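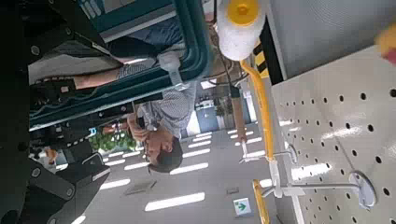
Von Tuva Vik | Team Greifen & Ablegen, Nestwood | Standort Sauerland | Stellenangebot, Start im August

Ich suche Verstärkung, und zwar wegen einer Sache, die uns seit Wochen den Schlaf raubt: Unser Greifer lässt Werkzeug fallen. Nicht ständig, das wäre ja fast einfach! Bei der letzten Testreihe hatten wir 559 Griffe an der Lochwand und 12 davon gingen daneben. Mal öffnet er zu früh, mal meldet er brav »gegriffen« und hat nichts in den Fingern. Und einmal ist er nach dem Not-Halt wieder angelaufen, ohne dass jemand quittiert hatte. Verletzt wurde niemand, aber seitdem fahren wir nur noch mit gedrosseltem Tempo, und dabei bleibt es, bis wir den Fehler verstanden haben.

Genau dafür brauche ich dich: als Techniker:in für Fehlersuche und Anlagensicherheit (m/w/d), Vollzeit oder ab 67 Prozent.
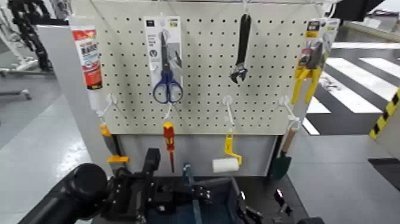

Schere, Schraubendreher, Rollgabelschlüssel, Farbroller – jedes Teil hängt anders und wiegt anders, und manche stecken noch auf ihrer Verkaufskarte. Der Farbroller ist mein persönlicher Feind (du wirst ihn kennenlernen). Du liest Logs, prüfst Kabel und Stecker, stellst Fehler nach und schreibst so auf, was du gefunden hast, dass es die Spätschicht auch versteht. Den Sicherheitskreis nimmst du dir mit Gráinne Mac Mathúna vor, sie leitet bei uns die Abnahmen.

Mitbringen solltest du eine Ausbildung in Mechatronik oder Elektrotechnik, oder eben Jahre an echten Maschinen. Etwas Python wäre prima. Wichtiger ist mir, dass du laut »Stopp« sagst, wenn dir etwas komisch vorkommt, auch wenn gerade Besuch da ist.

Gezahlt wird nach Haustarif, dazu gibt es 30 Tage Urlaub und einen Zuschuss zur Fahrkarte. Homeoffice geht fürs Auswerten, fürs Schrauben leider nicht.

Schick mir einen Lebenslauf und ein paar Zeilen über den fiesesten Fehler, den du je gesucht hast, gern auch einen, den du nie gefunden hast. Anschreiben brauche ich keins. Kennwort »Lochwand«, Kennziffer 74. Wer vorher reden mag: Montags ab 15 Uhr bin ich am Telefon.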